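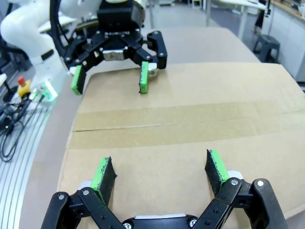
O. Lytvynenko
Newsletter editor and Saturday-morning solderer, Plalby Shared Workshop

I'd been promised tea and a quick chat, and what I got was most of an afternoon talking about parcel tape. I'm not complaining! The builder behind Zisby (that's the two-armed robot at the far end of the Plalby workshop, in case you've only heard it from the other side of the wall) is very good company, and asked me to leave names out of it, so "the builder" it is.

The first thing I wanted to know was why boxes. You'd think somebody with two robot arms at their disposal would have them playing the drums.

"I wanted a job I hate doing," the builder told me. "We get a lot of deliveries here and I end up flattening the lot. And a box is a nasty thing for a robot. It bends, it springs back, and every one has been taped up by somebody with their own ideas about tape."

The arms themselves were bought second-hand from a packing firm in Basholm that was clearing out a unit. They're white and smooth and rather smart. The grippers on the ends are another matter, all black links and little silver screws, and those were put together here on the bench over the winter. I asked how many versions there had been and was told 8, with the faces of the first few still in a biscuit tin under the bench.

"Everyone asks about the green," the builder said, when I asked about the green. "It's the colour I had. The foam is the bit I'm proud of. Bare plastic just skated over cardboard, like trying to pick up a plate with two rulers. I tried rubber, and that was lovely for a day and then it was covered in dust and fluff. The rough black foam gets scruffy too, but it carries on gripping, and when it's past it I peel it off and stick on another piece."

I had a feel of a spare pad and it's a bit like the scratchy side of a washing-up sponge, only with more give.

We moved on to the frame. The whole thing sits on aluminium rail with grooves along it, so you can slide a part along, nip it up and try again. The builder reckons this has saved the project more than once. The first table sat too low and the arms had to stoop, elbows everywhere, and one evening at 10 they met in the middle with a crack you could hear from the kitchen. The red stop button came in the next day. "I'd been meaning to fit it," I was told, with a bit of a wince. (Fit yours first, everybody.)

Then there are the cables. I did bring up the cables, and the answer was that they'd be tidied when the thing stopped changing. I've got a shed I talk about in the same way.

As for getting it to do anything, Zisby learns by being shown. The builder works the arms by hand through a pair of levers, the machine records the lot, and after enough goes it's left to have a try alone. There are over 90 of these recorded goes so far, all of them with boxes. A typical one begins with the box closed and flat on top, tape along the seam, a gripper at each end. I had a turn on the levers and I can report that it's like putting a duvet cover on while wearing oven gloves. You lose all sense of how hard you're pushing.

"People think the tape is the hard bit," the builder said. "It's a pain, but it stays where you put it. Flaps don't. You lift one and it comes halfway back at you, and now it's hiding everything you wanted to look at. And the edge is the only place you can get hold of it properly, so you're trying to get a finger either side of something a few millimetres thick."

And if there's a divider inside, I asked?

"Then I put the kettle on." 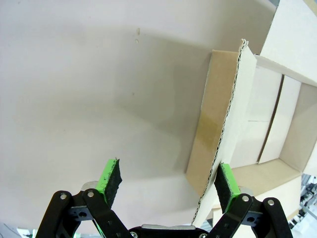 What it costs, and what comes next

I always ask about money and people always go a bit vague. The builder didn't, to be fair. The arms were the big spend. After that it's been dribs and drabs, and the last set of screws, spacers and foam for both grippers came to £42, paid for out of a repaired lawnmower.

The bigger cost has been evenings. "My kitchen ceiling's been half painted since June," the builder said. "I did the half you see from the door."

There's a list of jobs pinned up by the bench and I was allowed a nosy. New pads are on it. So is better light, which surprised me as it's bright enough in there, but apparently the trouble is shadow. A raised flap throws a great soft one across whatever's next to it, and the machine, having been shown bright cardboard, gets muddled by dim cardboard. The plan is to record more goes with the lamps moved about, and some with the box turned to odd angles, so that it sees a proper mix.

I asked whether the end of all this was a robot that does the workshop's recycling while we all sit down.

"I'd settle for one box," the builder said. "Open it, take the divider out, fold it flat, no help from me. I don't mind if it takes all morning."

If you'd like a go on the levers, leave a note in the Zisby tray by the sink. And please stop throwing away the big boxes with the white insides – they're wanted at the far end, flaps still on, and it doesn't matter a bit if they're scruffy.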